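Sports Media and Technology
Unit 6 handout: Push notifications in club and league apps
Instructor: Ryan Bloxham

Reading before the seminar: chapter 4 of the course pack, plus the Irnley case sheet. Bring the case sheet with you.

6.1 Scope

This unit covers messages that a sports app sends to a phone when the app is closed. In-app banners, email and text messages are handled in Unit 7. The term "push" is used throughout for the whole path, from the event on the field to the alert on the lock screen.

6.2 The delivery path

A goal alert passes through five stages.

1. Entry. A data operator at the venue records the event.
2. Feed. The data supplier publishes the event to its customers.
3. Rules. The app's own server decides which users should receive it.
4. Gateway. The message is handed to the phone maker's push service.
5. Device. The phone shows the alert, subject to the user's settings.

The club controls stage 3 only. Delay at stages 1 and 2 depends on the supply contract. Delay at stages 4 and 5 can be measured but not fixed by the club. Students often blame the gateway for slow alerts. In the Irnley case most of the delay sat in stage 3, where the rules server read each user's settings from the main database one at a time.

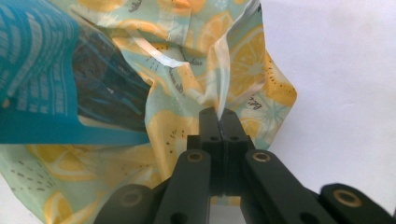 Fig. 6.1. Gripper closed on a fold of lemon-print sheet.

6.3 Topics and individual targeting

There are two ways to address a message.

Topic: the phone subscribes to a named channel, such as one club or one competition. The server sends one message to the channel and the gateway copies it out. This is fast and cheap. It can't take account of anything the server knows about the user.

Individual: the server builds a list of device tokens and sends to each. This allows fine rules (no alerts before 8 a.m., no scores for a match the user has recorded) but the load rises with the size of the list.

Most apps use both. Goals, kickoff and final score go by topic. Ticket reminders and contract news go by individual list. Irnley moved goal alerts to topics in January and kept everything else as it was.

6.4 Batch size

Individual sends are split into batches. The Irnley server used batches of 200 at first, then 400, and finally 1,000. Larger batches cut the number of calls to the gateway. They also make a failed call more costly, as the whole batch must be checked for tokens that were already served. Duplicate alerts are the usual sign that this check is missing.

Tokens expire when an app is removed or reinstalled. The gateway reports them as invalid in its reply. Remove them on the first report. A list that is never cleaned makes open rates look worse than they are.
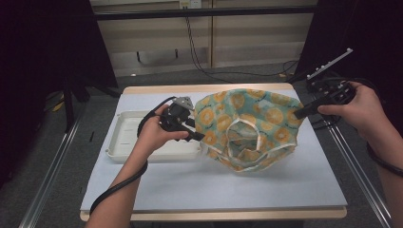 A separate problem is order. Two alerts sent a few seconds apart may arrive in reverse, so a user can read "2-1" before "1-1". Three measures are in common use:

- Put the match minute in the text of every alert.
- Give all alerts for one match the same collapse key, so that a newer one replaces an older one still waiting at the gateway.
- Send the full score each time and never only the change.

The collapse key acts on waiting messages. Whether it also replaces an alert already on the screen depends on the platform and on how the app is written.

6.5 Corrections

Goals are sometimes ruled out on review. Wragg, the supplier in the case sheet, marks each goal as provisional until play restarts. An app may send at once and correct later, or hold until the mark clears. Irnley sends at once and issues a second alert headed "Correction". Dunari, the comparison app, holds. Its users complained of slow alerts and Irnley's complained of false ones.

6.6 Exercise

Work in pairs. Using the Irnley case sheet:

a. Draw the five stages and write the median delay beside each.
b. List the alert types that should stay on individual targeting.
c. Write the text of a goal alert and its correction, each under 60 characters.
d. State what the app should do if the feed goes silent during a match.

Hand in one sheet per pair at the start of the next seminar. The Zenwood data file is needed for Unit 7 and can be left until then.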